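The Box, the Planner and Me

By the Clastano Features Desk | April

I have spent a fair chunk of my adult life assuming that folding a cardboard box was the sort of job a computer would find easy. Flaps, creases, done! Then I spent an afternoon in Skoltthorpe with the people who write the software at Widmer, and I now look at my recycling with a lot more respect.

Widmer makes a planner called Illness. (Yes, really. It started as a joke about how everybody felt the week they wrote it, and by the time anyone thought to change the name it was in every folder and on half the mugs.) What Illness does is decide where two robot arms should go next when they have to share one small table and one annoying object. It runs on top of the perception code, which looks at the table and makes its best guess about what's there, and underneath a thin layer of control code that keeps the joints moving smoothly. Three pieces of software, all talking to each other constantly, and all capable of being wrong in their own special way.

I got there a little before lunch and went straight to the cardboard, which was what I'd come for.

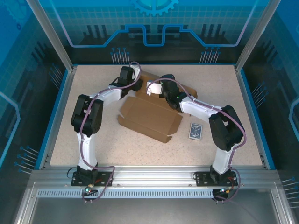

Two arms, one partly folded box: the kind of problem Illness is built to plan around.

What struck me first was how much of the work happens on a screen. I'd pictured people fussing over motors all day. Mostly they read logs! Long scrolling columns of them, with a plot in the corner of where the software believes each flap to be. When a flap's line goes wobbly on the plot, the perception side has lost confidence in it, and then the planner has a choice to make. Does it send a gripper in on an old guess, or wait for a fresh one? Wait too often and the whole thing feels like watching someone parallel park. Go too soon and you squash a corner.

Cardboard is a pain for this because it has a memory. A crease that has been bent once wants to bend there again, sort of, and a flap you push down comes back up to some angle of its own choosing. The team used to treat every flap as a stiff little door on a hinge. That was fine in simulation, where they ran it 100 times in a row and went home happy, and then the real boxes sprang back and the plans fell apart. Now each crease gets a springiness number, and the number is updated as the run goes along. I asked how they picked the starting value and got a long silence, followed by the word "vibes."

The other headache is the two arms themselves. Planning for one is a solved-ish problem, I was told. Planning for a pair means each has to treat the other as a moving obstacle that also happens to be a coworker. The early version of Illness gave one arm priority and made the other wait its turn, which was safe and painfully slow. The current one plans for both together, looking 4 seconds ahead, and throws most of that plan away almost at once to make a new one. I found this weirdly comforting. It's how I cook dinner.

My favorite bit of tooling was the replay viewer, a plain gray window somebody put together in 9 days and keeps promising to tidy up. You load a run, drag a slider, and see what the software believed at each moment next to what the camera recorded. I played with it for far too long. There was one run where the planner decided two separate flaps were the same flap, and you could follow its reasoning step by step, every bit of it sensible, right up to the point where it made no sense at all.

They were hoping to get version 5 out before summer, with a better way of asking for help when a flap goes missing. Somebody was rewriting the error messages when I left, and I put in a vote for keeping the one that just says "box?"

Contact the magazine | Copyright Clastano. All rights reserved. | Back to top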